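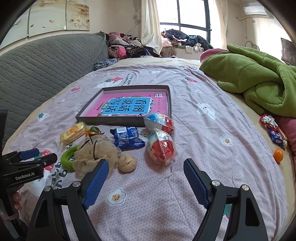
零碎小东西摊了一床，先收哪一样？

先收吃的。吃的里面又先收会坏、会压烂的，比如橘子和软蛋糕。发圈、玩具、书可以在床上多待一会儿，放到晚上也还是那个样子。

家庭收纳基础 第5讲 床面分拣与浅盒的用法
Mofokeng 社区学堂 课程号2336
2020年9月17日 星期四
主讲 Fatima Buthelezi 整理 Ro-un Cheon
（笔记赶着发的，有错字在群里说，下次一起改）

上讲回顾，很快过

抽屉那讲的作业收齐了，31份，大部分人卡在同一个地方：抽屉倒空以后，东西往回放的时候又是原样放回去。倒空只做了一半。另一半是决定。Fatima 上课原话：“倒出来很痛快，决定很烦，所以大家都只做痛快的那一半。”

今天讲的就是决定这一半。场地换到床上。

还有人问抽屉里要不要垫纸，上讲说过，随便，别为这个去买东西。

一、为什么用床面

课本（Brostura 出的那本，94页起）推荐用餐桌。Fatima 不太同意，她的理由记在下面，大家自己判断：

床大，摊得开，小东西不容易滚远。核桃这种圆的，在硬桌面上一碰就跑，在床单上多半原地晃一下就停了。

床的高度坐着站着都能弄。小孩也够得着，可以一起参加。

还有一条，床晚上要睡人。这个是最管用的。餐桌上的一堆可以拖三天，吃饭的时候推到一边就行，床上的一堆你睡觉之前必须解决。当然也有人连床一起推到一边，Bheki Botha 当场举手承认，他睡了一个星期靠墙的那半边。

缺点也有：
被子是软的，东西陷进褶子里看不见。开始前把面抹平，从中间往四边抹，两下就够。
花多的床品会藏东西。图案越满，小件越难找。有素色的毯子就铺一块，没有就算了，收尾的时候用手摸一遍。
散装吃的不上床。带包装的、带壳带皮的可以。饼干拆开了的，去厨房弄。
浅色床单怕果汁，橘子别在床上剥。课间真的有人问能不能边分边吃。不能。

二、浅盒

浅盒就是矮边的盒子，礼盒的盖子、鞋盒盖、点心盒的下半截，都行。家里肯定有，不用买。Tetteh Acheampong 带了一摞来给大家挑，剩下的放在教室后面柜子顶上，要的自己拿。

为什么要浅：深的盒子装着装着就成了储物箱，东西进去就不出来了。浅盒一眼看到底，装多了会冒出来，冒出来就知道该停手。

浅盒放哪里：放正中间，东西围着它放。初学的人喜欢把盒子放在最边上，然后人在另一头，来回够，胳膊很快就酸了。放中间，手的距离最短。

盒子和人之间留一条空面，用来摆“正在决定”的东西。这条叫前沿（Fatima 自己起的词，课本里没有，课本叫“工作区”，一回事）。前沿上的东西不要叠，叠了就等于没摊开。

盒子里先放什么？最平、最大的那件。一般是书或者本子。平的打底，后面放小件才不会滚来滚去。举例，孩子的练习册，像《看图说话写话》那样开本的，平躺进礼盒盖里正合适，字朝哪边不要紧，反正等下要拿走。

有人问书要不要竖着插。浅盒里插不住。竖着是书架上的事，第7讲。

注意：浅盒是中转，不是家。今天反复说的就是这一句。盒子里的东西当天都要走，走完盒子收起来，或者拿去装下一批。Magnus Strachan 家里有个浅盒在玄关放了一年多，里面是什么他已经说不上来了。他答应这周清掉，下次课汇报。

三、拿起来，说出名字

操作很笨，但是有用。每一件拿起来，说出它是什么，再说出它去哪里。要出声。

“橘子，果盘。”
“发圈，梳妆台左边抽屉。”
“核桃，厨房，干果罐。”
“蛋蛋玩具，没拆的，孩子桌上。”

说不出去处的，放回前沿，不许放进盒子。这一条很多人做不到，手一松就丢进去了，盒子马上变成抽屉2.0。

说出名字还有个好处，能发现重复的。发圈这种东西家里到处都是，大的布的，小的毛绒的，床头一个，浴室两个，包里又一个。说到第三次“发圈”的时候自己就会觉得应该给它们找个统一的地方。

拿东西的手法：
软的东西从侧面拿，别从上往下压。带包装的小蛋糕尤其，捏中间就塌了，拿包装两头的封口。
圆的东西整个握住再抬。指尖夹着抬容易脱手。
带叶子的橘子不要提叶子，提着提着叶子就掉了，橘子滚到床底下。
挨在一起的先分开再拿。发圈和发圈、发圈和别的东西会勾住，硬扯会把旁边的一起带走。
滑面的包装袋，手干的时候不好抓，捏锯齿边。

速度不重要。一件一件来。小孩做这个往往比大人好，大人老想一把抓三样。

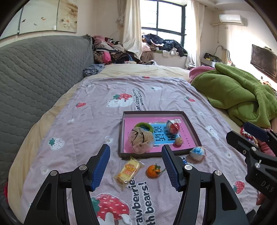

四、分类练习 ▸ 床面 ▸ 零食与水果

带叶的小橘子和带包装的蛋糕挨着摆，都是吃的，算不算一类？课上为这个吵了好一会儿。

记一下两边的说法。

说算一类的：都进厨房，走一趟就完了。分那么细没意义，最后没人记得住。

说不算的：橘子要透气，放果盘或者网篮；带包装的放零食盒，要看日期。两样东西混在一个袋子里，橘子捂软了，蛋糕被压在下面，过两天一起扔。

Fatima 的意见是，分类看终点。终点一样就是一类，终点不一样就是两类，跟它们长得像不像、是不是都能吃没有关系。按这个说法，橘子和蛋糕在床上可以先放一堆（都出卧室），进了厨房再分。这叫两级分拣。

第一级，按房间。留在卧室的，去厨房的，去孩子那里的，去门口的（还人的、要带走的）。
第二级，到了那个房间再按具体位置。

第一级在床上做，第二级不在床上做！很多人在床上想做到第二级，摊了十几堆，自己也糊涂了。第一级的堆数有几个房间就几堆，不要再多。

吃的这一堆，补几句：

水果。有没有软的地方摸一下，软的当天吃。带叶子的叶子可以留着，好看，叶子干了再摘。
带壳的。核桃这类耐放，可是容易忘，在外套口袋里能过一个冬天。见到了就归罐。
独立小包装。看日期，日期看不清的单独放一边，晚上有空再凑着灯看。不要在分拣的时候停下来研究配料表，一停就是十分钟。
已经开封的。本来就不该上床，见到了直接送厨房，其他先放下。

吃的最后一步是洗手，然后再去碰书和布的东西。顺序反过来也行，先书先布，最后吃的，但是跟开头说的先收吃的就冲突了。所以结论：吃的先收，收完洗手，回来继续。（这里课上讲得有点乱，我是按后来补充的那版记的）

五、发圈、布的小件

单独拿出来讲，因为问的人多。

大号布发圈占地方，一个顶小的好几个。纱的、蓬的，压扁了要过一阵才恢复，别塞在书底下，也别当书签。上面带丝带细绳的，先把绳理顺再收，不然下次拿出来是一团。

毛绒的小圈沾灰沾头发，收之前抖一下，抖到床外面去抖。抖在床上等于没抖。

收法三种，选一种就别换：
套在一根卷纸芯上。便宜，丑。
挂钩。好拿，但是挂多了会掉。
小浅盒，敞口。Tetteh 用这个，他给女儿弄的，说坚持下来了。

别和首饰混放。勾丝。

六、玩具蛋和别的没拆的小东西

没拆的小玩具，塑料膜还裹着的那种，归谁管？课上定的规矩：没拆的归大人收着，拆了的归孩子自己收。大人收的要有一个固定地方，孩子知道在哪里，但是拿要先问。

两个长得差不多的不要算成重复品扔掉一个。对小孩来说颜色不一样就是两个不同的东西。Bheki 吃过这个亏，扔了一个，找了一晚上垃圾桶。

拆下来的塑料膜当场丢，别留在床上。透明的，反光的时候看得见，换个角度就没了，晚上睡觉的时候哗啦一声。

有的玩具蛋里面有糖，有的没有。分不清就先按玩具走。包装上写着有吃的，那就看日期，按零食走。

七、书和本子

最先进盒子，最后出盒子。打底的嘛。

练习册、看图写话这类的，每天都要用，所以终点不是书架，是孩子写作业的地方，伸手就够到。书架是给看完了的书待的，正在用的书放书架上，反而每天都要找。

书里面夹的东西先抖出来看一眼。贴纸，回执，压扁的糖纸。回执最要紧，Magnus 说他在练习册里翻出来过一张早就过期的春游回执。

书角朝外放容易碰卷，放进盒子的时候四个角都在盒壁以内。盒子小书大，就别硬塞，书直接放盒子旁边，当第二个底用，小件可以放在书上，走的时候连书一起端。

八、收尾

流程再过一遍，考勤之前念的那版：

抹平床面
浅盒放中间，书打底
东西围着摊开，不叠
一件一件拿，说名字，说去处
吃的先走，洗手
其余按房间走
说不出去处的留在前沿
摸一遍床面，枕头底下、床沿、被子褶里都摸到
盒子撤走

床沿特别说一下，靠边的小件最容易漏，红的绿的落在花床单上跟图案混在一起，看过去像印的。只能用手摸。

前沿剩下来的东西怎么办？给它们一个晚上。放一个小袋子，写上日期，第二天早上再决定一次。第二次还是说不出去处的，问家里别人。都说不出来的，基本可以走了。不要给一个星期，一个星期就忘了袋子在哪。

九、常见的毛病

一边收一边擦。分拣就是分拣，擦灰另外一次做。
收到一半去买收纳盒。Drerirley 打折也不行。先收完。
趁家里人不在扔他们的东西。回来要吵架，而且以后他们不让你碰了。
拍照发群里等表扬，然后就停在那里了。照片可以拍，收完再拍。
浅盒越用越多。一个够了，两个是上限，三个就需要收纳浅盒了……
把大包装的东西先弄走，剩下一床小件，人已经累了。小件趁有劲的时候做。

十、作业

自己的床，或者家里任何一张床。把床头柜、枕头边、孩子房间地上的小东西集中到一起，做一次第一级分拣。只做第一级。

交什么：
一张纸，写你分了哪几个房间的堆，每堆举两三样东西。
前沿最后剩下什么，第二天怎么决定的。
花了多少时间（没有标准，如实写就行）。

有小孩的尽量跟小孩一起做，让他们负责说名字，大人负责说去处。上期 Fladham 班的学员试过，说小孩会纠正大人，“这个不放那里”，基本都是小孩对。

没有浅盒的来教室后面拿。还没交抽屉那份作业的，跟这次一起交，分开写，别写在一张纸上。

阅读：课本94页到那一章结束。餐桌那几段可以跳过，或者看完把餐桌换成床来想。

下一讲 包与外套口袋。带一个你平时每天背的包来，里面不要提前整里，原样带来。

补充，课后有人问的

问到床单要不要先换。不用，收完如果本来就到了该换的日子，再换，顺手。

问到上铺怎么办。上铺不做分拣，端个盒子上去装下来，在下面做。

问到橘子放卧室行不行，晚上想吃。行，给它一个碟子，碟子就是它的家，碟子以外的地方就算乱放。吃完碟子连皮一起带走，别留到早上。

问到核桃能不能给孩子当玩具。Fatima 说可以，那就算玩具，去玩具的地方，别再放回干果罐。一件东西只能有一个去处，改主意可以，改完照新的来。

问到双人床一人一半能不能同时做两摊。可以，各用各的盒子，中间别越界。Ro-un 和家里人试过一次，做完多出来一只袜子，到现在还在小袋子里。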